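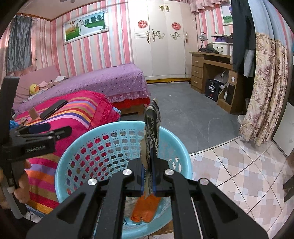
에미코는 개수대 앞에 서서 빨래란 원래 줄지 않는 것이라고 생각했다. 시어머니는 늘 반대로 말했다. 부지런한 집에는 빨래가 없다고. 그 말을 들을 때마다 에미코는 부지런한 집 사람들은 벗고 사느냐고 묻고 싶었다. 방으로 돌아와 보니 하늘색 바구니 바닥에는 주황색 천이 아직 남아 있었고, 짙은 회색 바탕에 크림색 덩굴 같은 꽃무늬가 도는 천은 도무지 누구 것인지 알 수 없었다. 안쪽 침대의 물방울무늬 덮개 옆, 머리판 가까이에서 노란 오리 인형이 분홍색과 흰색 천 더미와 나란히 앉아 있었다. 오리는 아무것도 개지 않았다.

"이거 당신 거예요?"

남편 노보루는 문틀에 기댄 채 회색 천을 한참 쳐다보았다.

"아닌데. 당신 거 아니야?"

"내 거면 내가 왜 물어요."

"혹시나 해서."

혹시나. 결혼하고 나서 이 사람이 가장 자주 쓴 말일 것이다. 혹시나 해서 산 연장통, 혹시나 해서 버리지 않은 설명서, 혹시나 해서 받아 온 스가와라 상점의 할인권. 할인권은 모두 기한이 지났다. 에미코는 천을 펼쳐 냄새를 맡았다. 두르카노 세제 냄새가 났다. 그러니까 적어도 이 집에서 빤 물건이기는 했다. 동네에서 두르카노를 쓰는 집은 여기뿐이었다. 얼룩이 두 번 만에 빠진다고 포장에 적혀 있는데, 에미코가 알기로 두 번 만에 빠지는 것은 색이었다.

"아키히로 씨가 두고 간 거 아닐까." 노보루가 말했다.

"히로세 씨가 꽃무늬를 입어요?"

"입을 수도 있지."

"당신은 그 사람이 입은 걸 봤어요?"

노보루는 본 적이 없다고 했다. 그러면서도 입을 수는 있다고 다시 말했다. 에미코는 천을 무릎에 올려놓고 단을 살폈다. 이름표도 없고 단추도 없었다. 옷이라고 하기에는 소매가 보이지 않고, 보자기라고 하기에는 모양이 반듯하지 않았다. 누가 만들다 만 것 같았다.

벽에는 두 사람의 결혼사진이 걸려 있었다. 흰 액자가 요란해서 에미코는 처음부터 마음에 들지 않았는데, 사진관 주인이 이 액자에 넣은 부부는 한 쌍도 헤어지지 않았다고 장담했다. 그걸 어떻게 아느냐고 물었더니 주인은 웃기만 했다. 헤어진 부부가 액자를 들고 와서 보고라도 한단 말인가. 노보루는 그 자리에서 값을 치렀다. 옷장 문에 붙인 붉은 종이 장식도 비슷한 경로로 이 방에 들어왔다. 복이 온다고 했다. 언제 온다는 말은 없었다.

"시어머니한테 전화해 볼까요?"

"엄마는 왜?"

"지난번에 와서 옷장을 열어 보셨잖아요."

"정리해 주신 거지."

에미코는 대답하지 않았다. 그 정리 이후로 겨울 양말을 찾지 못했다. 노보루는 양말이 저절로 나온다고 했고, 칠월이 되도록 양말은 나오지 않았다. 물론 칠월에는 겨울 양말이 필요 없었다. 남편은 그것도 자기 말이 맞은 증거로 쳤다.

전화는 노보루가 걸었다. 에미코는 그동안 줄무늬 담요를 깐 침대 끝에 앉아 수건을 갰다. 통화는 길었다. 날씨 이야기, 무릎 이야기, 옆집 아마노네 아들 고헤이가 스타나르에 취직했다는 이야기가 이어졌다. 고헤이의 취직은 지난달에도 들었고, 그때는 다른 회사였다.

"응, 꽃무늬. 회색. 응, 응."

노보루가 전화를 끊고 어색하게 웃었다.

"엄마 거래?"

"아니래. 당신이 달라고 해서 주신 거래. 베갯잇 만든다고."

에미코는 천을 내려다보았다. 베갯잇을 만들겠다고 말한 기억이 없었다. 바느질을 하겠다고 말한 기억은 더욱 없었다. 하지만 시어머니가 천을 흔들며 뭐라고 묻고, 자기가 다른 생각을 하다가 네, 네 하고 대답했을 만한 오후는 얼마든지 있었다. 그런 오후가 백구십팔 번쯤 있었다고 해도 놀랍지 않았다.

"만들 거야?" 노보루가 물었다.

"당신이 보기엔 내가 만들 것 같아요?"

"만들 수도 있지."

책상에는 어두운 색 옷이 그대로 쌓여 있었다. 에미코는 그 옆의 흰 뚜껑 상자를 열어 볼까 하다가 그만두었다. 저 안에도 시어머니가 정리한 것이 들어 있을 터였고, 하루에 두 가지를 알아내고 싶지는 않았다. 대신 천을 반으로 접고 또 반으로 접었다. 접어 보니 베갯잇 크기와 얼추 비슷한 것도 같았다. 그 점이 제일 수상했다.

"실은 있어요?"

"연장통에 있을 거야." 노보루의 목소리가 눈에 띄게 밝아졌다. "혹시나 해서 사 둔 게 있거든."

그는 복도로 나갔고, 곧 쇠붙이 쏟아지는 소리가 났다. 에미코는 바구니에서 주황색 천을 꺼내 들었다. 이것도 어머니한테 물어봐야 하느냐고 복도 쪽에 대고 소리쳤지만, 노보루는 실을 찾느라 듣지 못한 모양이었다.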